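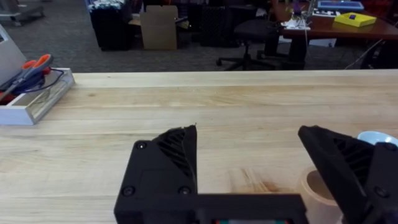
Gripper fingers, open, with the table between them.

Monday, January. Jedadgate, second read of the full draft.

Read from chapter 1 to the end of chapter 14 this morning, on paper, with the blue pencil only. Typing up now while I can still read my own notes.

The opening is better. Cutting the dream has put the bus station on the first page, where it should have been all along, and the narrator's lie to the ticket clerk does the work that two pages of school gossip used to do. I'd still lose the paragraph about her shoes.

Problem from last time is still there: she finds out about the letters in chapter 6 and then behaves as if she hasn't until chapter 9. The new scene at the swimming baths covers some of it. It doesn't cover the dinner with her aunt, where she asks a question she already knows the answer to. Either she's testing the aunt (then we need one line of her watching the aunt's face) or the dinner moves to before the letters. I tried the second on index cards. It works for the dinner but breaks the lift home, so the first is less trouble.

Mengal. The town is spelled Mengal in the text and Mengall on the hand-drawn map. One l everywhere. The map also has the river on the wrong side of the school. Marked for the illustrator.

Age check: she's sixteen in chapter 2, and in chapter 11 she says she's been driving for a year. Not possible where the book is set. Make it the brother.

Swearing: left alone. Two places where it reads like an adult trying it on, both in the brother's texts. Flagged, author's choice.

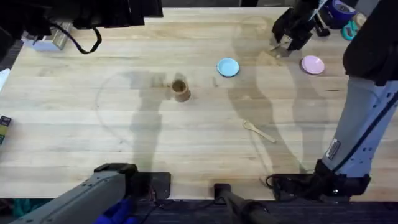

Tabletop with the tan cup, the blue and pink plates and the wooden spoon.

After lunch, chapters 15 to 22. Slower going.

The middle sags in the same place as the first draft. Three chapters in a row end with her going up to her room and shutting the door. I think 17 can be folded into 18 and would lose 2,000 words without anyone missing them. That takes us from 38 chapters to 37, and the part two break has to move with it — check that the running heads follow when it goes to layout.

The best friend has improved a lot. Her phone call on page 165 is the first time she wants something for herself, and it should come sooner. Query in the margin.

The boy from Orkero (the record shop, the name is fine, stop changing it) still speaks in finished sentences. Let him trail off. Let him be wrong about a band.

Jacket copy: Wistora have sent a new version. Too long, and it gives away the letters. The line about "keeping everyone happy, including herself" is good and could go first. I've sent back a shorter one with the letters out and the bus station in.

To do:
Finish 23 to the end, then the timeline sheet.
Send the query list to the author in one go, not in bits.
Ask Wistora whether the teen readers get this draft or the next one. I'd prefer the next.
Check the song lyric in chapter 20. If it's a real one it needs permission or it comes out.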